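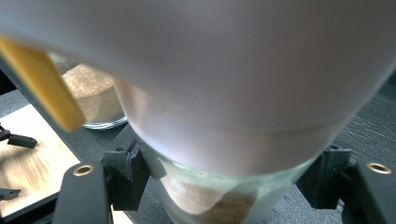 Skernel: a table of dry, grainy things in glass jars

Home Files Notes Changes License Contact

Skernel is a small open table about how dry, grainy stuff behaves when you put it into a glass jar. Sand, ground cork, semolina, bird grit, brown sugar that has seen better days – if it pours, or almost pours, I want it in here. I have been hooked on this since I tried to refill a spice jar with a funnel that was too narrow and ended up spending the whole evening watching coriander get stuck.

The current version has 370 rows. Each row is one fill of one jar with one material.

What is in the files

fills.csv is the main table, one line per fill.
materials.csv lists the materials, with my plain words for color and feel ("tan, fine, squeaks a little").
jars.csv lists the jars by mouth width, wall thickness and shape.
notes.txt has everything that refused to fit in a column. Please read it, it's the fun part!

Columns in fills.csv

fill_id: a number, never reused
material: name as in materials.csv
jar: name as in jars.csv
tool: cup, spoon, scoop, paper funnel, metal funnel
jar_ml: volume of the jar to the rim, in milliliters
slope: flat, low, steep or lumpy, judged by eye right after the fill
high_side: left, right, middle, none
banding: yes or no, meaning a darker or lighter layer showing through the glass
spill_g: grams swept up from the tray afterward
comment: free text, often too long

How a fill is done

Wipe the jar and stand it on the tray. Fill the tool from the storage container, level it off with a ruler, then tip it over the jar in one go. No tapping, no shaking. Write down the slope and the high side before you touch anything, even the tray. I lost a whole batch in August by setting a mug down beside it.

Cups are my favorite tool by far. A cup that narrows toward the bottom will sit right in the mouth of a jar, and then you have something close to a stopper. I park one there between fills to keep the dust out. Győző Lakatos lent me his postal scale and showed me how to weigh the spill on a folded index card, so all the spill_g values come from that.

The jars

Most are ordinary jam jars. The Hallgrímsson jars are the heavy ones, and they're a joy to work with because they don't wander across the tray. The two Grirkico jars have a shoulder just under the rim that catches coarse material, so treat their spill numbers with care. The biggest jar holds 2740 ml and was used only for cork and sand, mainly for want of enough of anything else to fill it.

Things I noticed

Fine tan sand and ground cork look so much alike in a jar that I mixed up their storage containers twice. Pick the jar up and you know at once. Label both sides of everything.

Banding shows up in 90 of the fills. Some of that is leftover material from the last round, and some is the coarse part rolling away from the fine part as it lands. The table can't tell you which. I'd love a second opinion from somebody who knows soils.

Fills tipped in from one side end up higher on that side more often than I expected, though semolina does whatever it likes.

Known problems

Rows up to fill_id 239 were made before I had the ruler, so "level" there means level by eye.
Humidity was not recorded. My kitchen gets steamy when there is soup on.
The slope words are mine. Someone else might call my "low" flat.
Brown sugar rows are mostly a record of brown sugar being difficult.

Using the table

Everything is comma-separated, UTF-8, with a header line. Mind the accent in Hallgrímsson if your spreadsheet guesses the encoding. Empty cells mean I forgot, and zero really means zero.

Take it, teach with it, plot it, fix it. If you print anything from it, a mention of Skernel is plenty.

Adding your own fills

Yes please! Send a file with the same columns and a line or two about your jars. Kitchen jars are fine, odd materials are very welcome, and I would be thrilled to get some lentils. The next thing on my list is a set of fills with the Firent scoop, which has a lip on one side only.

Last updated Nov 15, 2024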